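Diary: a week of the night bus

Wednesday

The 76 was late again this morning. I stood at the Jodton stop from ten to six with my collar up and counted the same three lampposts I always count. There is a new timetable pasted over the old one in the shelter, but whoever did it put it on crooked, so the last column disappears behind the metal trim. The last column is the one I need.

I have been riding this route end to end for the newsletter, out from Urndale in the evening and back again before it gets light. The idea was to write down what people do on it and what they think about the plan to stop it at eleven. I thought I would have enough after two nights. I have gone through most of a notebook and still have gaps.

Fadi Najjar was driving. He has been on nights for years and prefers them. He says the daytime traffic through the middle of Urndale gave him a bad neck, and since he switched he hasn't had to see anyone about it. He doesn't talk while he is moving, only at the terminus, where he gets eleven minutes if he is on time and none if he isn't. Last night he got four. He ate half a cheese roll standing on the pavement and put the other half back in the foil.

The first run out was nearly full. Hospital cleaners going in, two lads with a kit bag, a woman with a cello who paid for one seat and took up two and was very polite about it. After the ring road it thinned out. By the time we passed the old dye works there were five of us, and three were asleep. I have noticed that regulars wake up one stop before their own. I asked a man how he does it and he said it was the speed bump by the chemist.

Yayra Kpodo got on at the Karam bakery as she does every night, going the opposite way to everybody else. She finishes at half past one. Without the bus she would have a walk of an hour and ten minutes, part of it along the bypass where there is no pavement on one side. She has done it twice, both times in January when the service was off for ice, and she does not want to do it again. She had a bag of rolls from the end of the shift and gave me one. It was still soft. I ate it before we got to the bridge.

I asked her what she would do if the late buses went. She said she would ask for mornings, but mornings are full, and the woman who has them is not going anywhere. After that she looked out of the window for a bit and I left her alone.
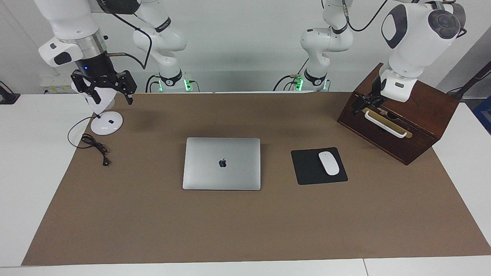
Two white robot arms over a table with a desk lamp, a closed laptop and a wooden box

Home at twenty past six. I slept until eleven, which was longer than I meant to, and then sat down with the council paper. It runs to forty pages and the part about the night service takes up a page and a half. The figure they give is 1480 journeys after eleven in the month they looked at. It doesn't say which month. Wissam Saliba, who used to do the rota at the depot, told me on the phone that it makes a great deal of difference, as the cleaning firm changes its hours in summer and half the late passengers vanish until the autumn.

The other number is 3512, the people who signed the petition. Georges Tannous collected a good share of those himself outside the post office. I went round to see him in the afternoon and he had the sheets in a biscuit tin, sorted by street. He would like them printed in full. I told him we couldn't put people's addresses in the newsletter, and he took it quite well, though he did mention it again when I was putting my coat on.

He made coffee in the small pot and we talked about the trolleybuses, which he remembers and I don't. They ran up the hill as far as the Zorkar cinema and turned in the yard behind it. When the pole came off the wire the conductor had to get out with a long stick, and boys used to stand about hoping for it. He thinks the yard is still there under the car park. I said I'd look at the old street plans at the library, but they are only open three afternoons now and I keep missing them.

Shopping on the way back: onions, stamps, washing powder, the grey thread for my sleeve. I forgot the milk and went back for it.

I typed up the notes after supper. My handwriting on the bus is dreadful, especially between the roundabout and the bridge, and there is one whole line from the second night I can't read at all. It has the word "herring" in it, or possibly "hearing". I have left it out.

The piece is too long. We have 25 lines on the back page and whatever I can take from the gardening column, which won't be much, as it is the bulb issue. I cut the cello and put her back in. I cut most of what I had written about the shelter. Yayra's walk stays as it is. I also took out a paragraph of my own opinions, as it said nothing that she hadn't said in fewer words — and people round here know what I think anyway.

The meeting is at seven in the school hall and the chairs there are the small ones. I shall take a cushion. Wissam is coming if his daughter can drive him, and Georges will be there with the tin. Fadi can't, he is working. He asked me to say that the heater on the late bus has been stuck on low since the autumn and that he has reported it, in case anyone brings up the cold as a reason people don't use it.

One more night to do. I want to sit upstairs at the front for the whole of the last run, and I need a pen that works, the blue one gave out at the dye works. Flask, gloves, both pairs of glasses. Bed now for an hour, and the alarm set for half past ten.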